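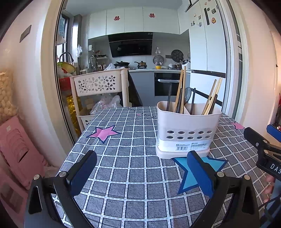 Utensil holder with two compartments, on the kitchen table.

About Clemineo

Clemineo sells small goods for home kitchens: utensil holders, chopsticks, skewers, spatulas, ladles, spoons, drawer trays, dish racks and the cloths and liners that go with them. We do not sell appliances, pots or knives. The business was started by Alistair Niven and Hülya Dursun, who had both worked in the warehouse of a larger housewares importer and kept getting the same calls from shop owners. They wanted ordinary items in small quantities, and the importer's minimum order was a full pallet.

Our minimum order is 100 pieces, and the pieces can be mixed. A shop can take a few dozen holders and make up the rest in chopsticks and spoons. We now supply 720 stores, most of them independent hardware and variety stores, along with a few college bookstores that stock up before students move in each September.

What we carry

The catalog has 2175 items. Most of them stay the same from year to year. Customers who lose one spoon out of a set want the same spoon again, and stores like to reorder by number without checking whether the shape has changed.

Utensil holders are our largest single group. We carry them in plastic, steel and stoneware, with one, two or three compartments. The plastic ones with two compartments sell best. Long handles such as ladles and spatulas go on one side and chopsticks go on the other, and the holes near the bottom let air in and water out. We ask that holders be set on a tray or in the sink if the utensils are going in straight from washing.

Our Hollia line covers wooden and bamboo goods. Chopsticks and skewers are packed in paper sleeves. The Fatik line covers clear plastic serving pieces, including spoons and salad tongs.

How we choose products

Tarık Ertürk runs buying. Samples come to him from the factories, and each one is used at home by someone on staff before it is considered for the catalog. We leave the factory label on until the sample has been logged, so that it can be matched to the right supplier and carton.

After that there is a short list of things we look at:

Whether a holder stays upright with long handles in one side and little in the other.

Whether chopsticks and skewers come out of the holder one at a time or catch in the holes.

Whether thin pieces can be picked up easily from a soft or uneven surface, such as cloth.
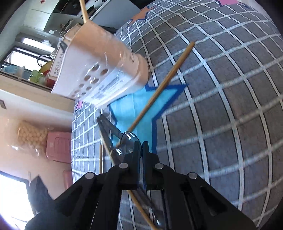

How we ship

Orders received by 2 p.m. leave the warehouse the same day. Şükran Duman manages the warehouse and is the person to ask for if a carton arrives short or damaged. Please keep the packing slip. Wooden goods travel in their own inner box, and stoneware is always packed at the bottom.

Freight is charged at cost. We do not add a handling fee to orders that are picked up at the dock.

Who we are

There are 13 of us. Alistair handles store accounts and Hülya looks after finance and the catalog. Orhun Ersoy joined from Çetinkaya, a family housewares shop that was one of our first customers, and now answers most of the phone and email questions. He can also help new stores put together a first order based on shelf length.

Opening an account

Stores can apply through the account form on this site. We need a resale certificate and a delivery address. Approval usually takes two business days, and the current price list is sent with the confirmation. We do not sell directly to the public, but Orhun can tell you which store near you carries our goods.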